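November, Skidell cell, hand-held gripper pair

Entry opened 8:40. The pair was returned to the bench after the left unit was reported as closing unevenly. The counter on the left unit stood at 2,324 cycles and on the right unit at 2,144. Both are past the interval given in the Stakunis maintenance sheet, and the service was carried out on both.

Left unit. Finger screws removed, threads cleaned, screws refitted with a small amount of thread lock. One finger pad had lifted at the tip and was replaced from the Parsa stock. The linkage was wiped down and greased lightly. Closing is now even across the full travel when checked against the gauge block.

Right unit. No fault found. Pads retained. The screw holding the marker cube bracket was a quarter turn loose and has been tightened. Colleagues are asked to check this screw before each session, as the same fault was entered at 481 cycles.

Marker cubes. Faces cleaned with a dry cloth only. Solvent must not be used on the printed squares. Tracking was checked afterward with the Stalis routine: 1,201 poses logged, no dropouts on either cube. Offsets were left as they stood.

Straps. Wear noted at the stitching of one wrist strap. It remains in service. A replacement is to be ordered with the next Parsa delivery.

Handling at the table is to continue with food items on the white plate. Crumbs are to be brushed from the fingers before the units are put back on charge.

Open: update the interval in the Stakunis sheet; recheck the left pad at the next service.

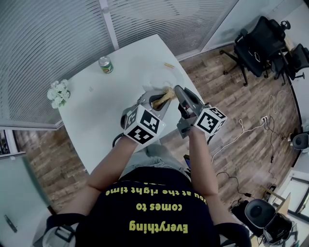
Gripper pair at the table, left unit holding a twisted bread-like item over the plate.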